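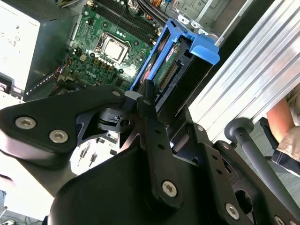
Slide 1. Don't read the title out, they can read. Thank Noelia Robles for the intro. If she's called me an archivist again, let it go.

Start with the church hall cookbook. Cirnlow, second printing, spiral binding, 129 recipes, and 18 of them are for the same lemon slice under different surnames. Pause for the laugh. If no laugh, carry on as though it was a serious point, which it partly is.

Slide 2. Why collect community cookbooks at all. My stock answer is that they tell you who was speaking to whom. Melquiades Quintero and his brother Rutilio each put in a curried egg. The method is word for word the same except that Rutilio adds sultanas. They are printed at opposite ends of the book. Draw your own conclusions, I've drawn mine.

Slide 3. Measurements. A "breakfast cup", a "good knob", a "slow oven". Mention the Florkton fruit cake that says to bake until Higinio Olvera's bus goes past. (He drove the school run. Call it quarter to four.) Skip if running late.

Slide 4. The advertisements. Galindo the butcher took the inside cover and got his phone number printed wrong, and then took it again in the next edition with the same wrong number. Read out the slogan slowly. Do not do the voice.

Slide 5. Stains. This is my favourite bit so don't let it run on. The cleanest pages are the salads. The page with the golden syrup dumplings had to be eased open with a butter knife. I'd trust a stain over any star rating. Somebody will ask about mould, so say gloves, fresh air, and keep the book in its own box.

Slide 6. What to write down when you're given one: who had it, which kitchen, what they crossed out. Yareli Escobedo's mother crossed out a whole pavlova and wrote NO beside it in biro. Colour matters here, the biro is green, and point to it.

Finish on the Foltow sponge. Have the recipe cards ready at the door, one each. Last time a bloke took two and I'm still thinking about it.

Questions. Repeat them for the back row. If it's about air fryers, smile and take the next one.

Contact: Foltow Local Kitchens Group, care of the library desk | Back to top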